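4.2 Equipment plan and cost allocation

The purchasing plan was drawn up in November, before the task list had been settled, and it was revised twice. In its first form the plan treated the manipulator as a single line item. The revised form separates arms, hands, wrist hardware, cabling and spares, as these wear at different rates and are ordered from different suppliers. Arms came from Vultine and hands from Skavura. The Pallo scheduling package was already licensed to the laboratory and was carried at no cost.

Each item was assigned to one of three classes. Class A items stop all work when they fail and cannot be replaced from stock. Class B items stop one station. Class C items are consumables. Multi-fingered hands were first placed in Class B on the assumption that a parallel gripper could be fitted while a hand was away for repair. The assumption did not hold for kitchen tasks: refitting a station with a gripper invalidated the recorded trajectories, and the collection had to be restarted. Hands were then moved to Class A, and one spare was budgeted for every two stations.

Station furniture was the second point of revision. A purpose-built test bench had been quoted at 60 percent of the price of one arm. The work was instead planned around an existing kitchen island in an office area (Figure 3), with the robot brought up to the counter. Plumbing and countertop costs dropped out of the budget, and the savings were moved to hands and spares. Floor work was kept as a separate line covering cable covers and position marking. 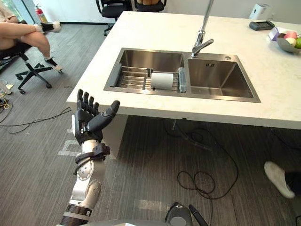

Figure 3. Kitchen station. A multi-fingered hand, palm up and open, at the near edge of the island, close to countertop height. The double sink holds a dish rack in its left basin.

Devendra Kashyap objected in review that putting the hands in Class A hides the real constraint, and that the plan should budget for repair time before it budgets for spares. In his view a second hand on the shelf only delays the stoppage if the first one spends 40 working days in transit and on the repair bench, and a service contract with a fixed return date would do more for station availability at a lower price.

The objection was accepted in part. We compared three options over a 247-day working year: one spare per two stations with no contract, a contract with no spares, and a reduced combination of both. Under the first option the expected loss was 9 station days. The contract alone performed worse in the first year, when most early failures are expected, and better in the second. The combined option was adopted for the first year – with a review of the spare ratio before renewal. Transit time was entered as a fixed value, although it varies with the shipping route and the customs status of the part.

Two costs were underestimated in all versions of the plan. The first was cabling. Runs were priced by straight-line distance from controller to arm, with no allowance for slack, strain relief or rerouting when a station is turned to face a different work surface. The second was operator time for inspection of wrist straps and fasteners, which had been folded into general overhead. Both are now separate lines.

The plan used by the Nishad group differs mainly in its treatment of the second arm. There, two-arm stations are budgeted as a unit and both arms are retired together. We depreciate the arms separately and permit a worn arm to be reassigned to holding tasks – a choice that lowers replacement cost but adds calibration work each time an arm is moved. Calibration hours are charged to the receiving station. Costs of software integration are treated in Section 4.3.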